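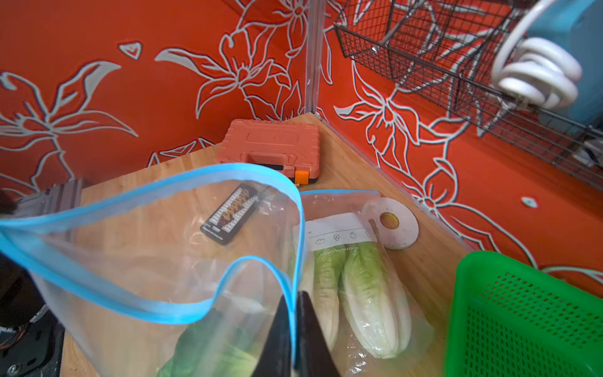 Storing Leafy Greens in Zip-Top Bags

Residents of Stedari House who use the shared kitchen are asked to store fresh greens in sealed bags before placing them in the refrigerator. The procedure takes a few minutes and applies to spinach, romaine, napa cabbage and similar vegetables.

Before you start

Wash your hands and wipe the table. Remove rubber bands, ties and any yellow or damaged leaves. Greens that have been rinsed must be dried in a spinner or on a clean towel.

Filling the bag

Use a large bag and open it to its full width. Fold the rim outward if it tends to fall closed. Lay long heads of lettuce lengthwise, with the bases at the same end. Place dark, loose leaves in a separate bag and lower them in by the handful without pressing them down. Leave 2 inches free below the seal.

Add one folded paper towel. Close the seal from one side to the other, stopping just short of the corner. Press out the extra air gently, then finish closing.

Labeling and storage

Write your room number and the day of the week on the bag. Place it in the crisper drawer, with nothing heavy on top. Check the towel after 3 days and replace it if damp. Slimy leaves should be discarded promptly.

Questions about drawer space may be directed to Kusum Katiyar in the residence office.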